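The case for keeping squared paper in our planning offices

Local planning departments are being encouraged to move every public consultation on to a screen. The district council at Gillham did so in December, and others are expected to follow. The intention is sound. Plans can be read at home, comments can be filed at any hour, and the cost of printing falls. The change should nevertheless be resisted in one respect. Residents ought to keep the right to see a proposal drawn to scale, on paper, on a table where they can stand over it with their neighbours.
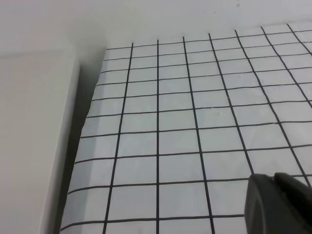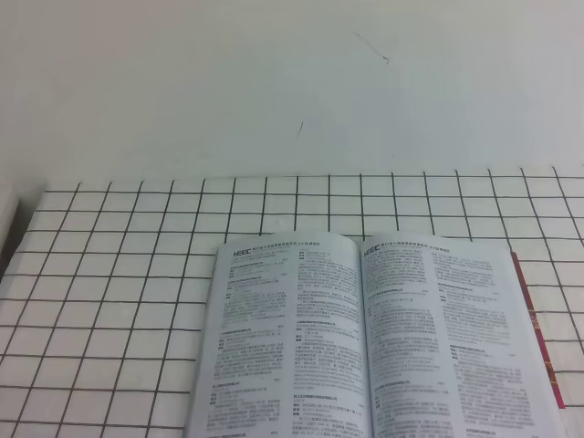
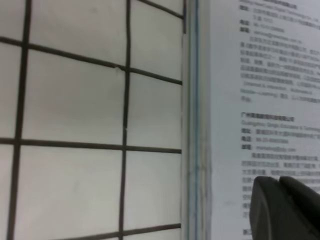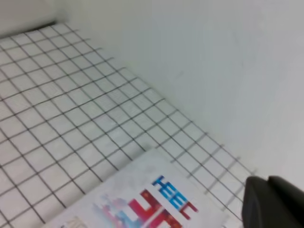
Lines and squares on pale surfaces.

A scale drawing asks very little of the person reading it. Once it is understood that one square stands for a given distance on the ground, a resident can work out with a finger how far a new wall will stand from the kitchen window. A screen makes the same sum harder. The reader may enlarge or shrink the plan at will, and each time the sense of size is lost. The scale bar in the corner changes too, and few people think to look at it.

The Leemans estate offers a useful lesson. When the proposal for 67 homes was put out to consultation, it was published only as a set of files. The council received 18 comments, most of them about parking. After complaints, the drawings were printed and laid out for one evening in the Zutach Road library. Almost 300 people came. The written comments that followed dealt with drainage, the width of the footpaths and the height of the end terrace, and two of the objections led to changes in the layout.

It may be said that a single evening proves little, and that a printed plan excludes those who cannot travel or who work late. Both points are fair. Sibel Erdem, who advised the council on access, has argued that online publication brought in residents who had never before answered a consultation, among them carers and people with limited mobility. Her argument deserves a full answer, and the answer is that both forms should be offered. To add a new door to a public building is no reason for bricking up the old one.

Cost is the more serious objection. Large drawings are expensive to print, and a room must be opened and staffed. Yet the sums are small beside the price of an appeal, and smaller still beside that of a road built in the wrong place. A department that cannot find the means to print the plans for a scheme of more than 25 homes should ask how it finds the means to approve one.

There is also the matter of conversation. People looking at a plan together correct one another. One remembers where the stream floods; another knows that the lane is used by the school. A comment box receives each of these facts separately, if it receives them at all, and the officer who reads them must put them together without knowing the ground.

The Nako guidelines, which several districts now use as their model, are silent on printed plans. They should be amended before the next round of local reviews begins. The wording need not be long: for any major scheme, drawings at a stated scale should be displayed in a public place within the parish -- and left there for the whole of the consultation period.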